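Interdental brushes - rinse and reuse, or bin after one go?

Forum: Everyday Health and Home > Teeth and Gums
951 views

marrowfat
The hygienist has put me on interdental brushes, the little ones with a handle and a wire end. I bought a pack of Cliritz in blue and I've been using one brush for a few days and then throwing it out. My other half says that's disgusting and they should go in the bin every time. The leaflet says "replace when worn" and leaves it there. What does everyone else do?

Also, do you bother with the caps? Mine came with a small cap for each and I've lost most of them already.

tinshed
I reuse mine. Rinse under the tap, shake, stand it in a mug. It goes when the bristles splay or the wire gets a kink in it. Usually lasts me a week, less at the back where I have to bend it.

Caps go straight in the bin. They keep the damp in.

Quillwort
Bin after one go for me. I know it's wasteful but I had a lot of trouble with my gums in January and I'm not taking chances. I buy the Qaisi ones in bulk so it doesn't cost much.

tinshed
A fresh one every night must be a fair bit of plastic over a year though. A toothbrush lives in your bathroom for months and you don't throw that out after one use.

Quillwort
A toothbrush doesn't go down between the gum and the tooth in the same way. I'm not telling you what to do, I'm saying what I do.

hobnail_2
Mine said reuse is fine as long as you rinse it well and it dries out between times. I'd ask your own hygienist, marrowfat, they'll have seen your gums and we haven't.

On sizes, check you have the right one. I was forcing a brush that was too big for months and wondering why the wire kept snapping. Went down a size for the front teeth and kept the bigger one for the back.

marrowfat
Will ask, but my next appointment is 9 weeks off. I have 2 sizes, she picked them for me, so I think that part is right.

lowgate
I'm with the reusers, but I don't do it under the tap. I dropped one down the plughole that way and had to take the trap off to get it back. I use a plastic tub with some water in it, at the table, where the light is better than in our bathroom. Swish it about, look at the wire end, dab it on kitchen roll, leave it out until it's dry.

I do keep the caps, for going out. A bare wire end in a coat pocket gets bent in no time. At home it stays uncapped.

Quillwort
You clean them at the table you eat at?

lowgate
Yes. The water stays in the tub and the tub gets washed. I wipe the table down anyway.

Quillwort
Each to their own. I wouldn't.

hobnail_2
Don't see the problem myself, people soak dentures in the kitchen. I would change the water each time though and not leave it sitting.

Jurivberg do a pack of 16 with a travel case, by the way, if losing the caps is the annoying bit. The case has slots so they don't knock together. It's not cheap.

tinshed
An old glasses case does the same job.

marrowfat
Thanks all. Sounds like rinse, dry, and bin it when it bends. I'll tell the other half it's a split vote. lowgate, do you put anything in the water? I've seen people mention mouthwash or salt.

lowgate
Plain water for me. I tried mouthwash once and it left the handle sticky. Warm if the kettle's been on, otherwise cold. Not boiling, I did that with a Palden one and the handle went soft.

The thing to watch with the caps is how you put them on. Hold the handle still in one hand and bring the cap to it with the other, straight, without twisting. If you push at an angle the wire folds over and you've ruined it. Same with taking it off, pull it straight. I do it over the table so that if the cap drops I can find it again.
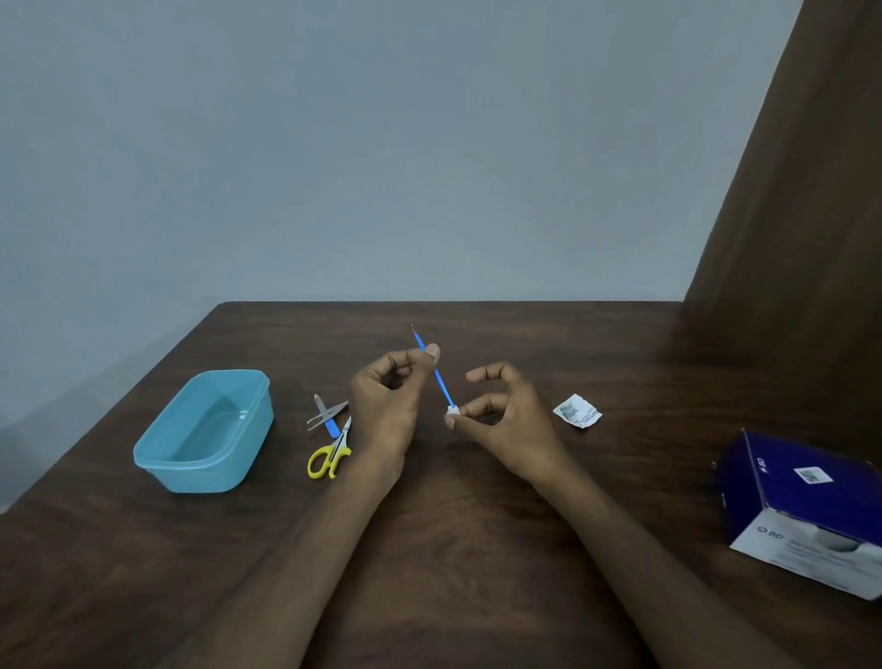 I've had the same tub for years and any small one would do. Wide is better than deep, as you're not fishing about for anything that falls in.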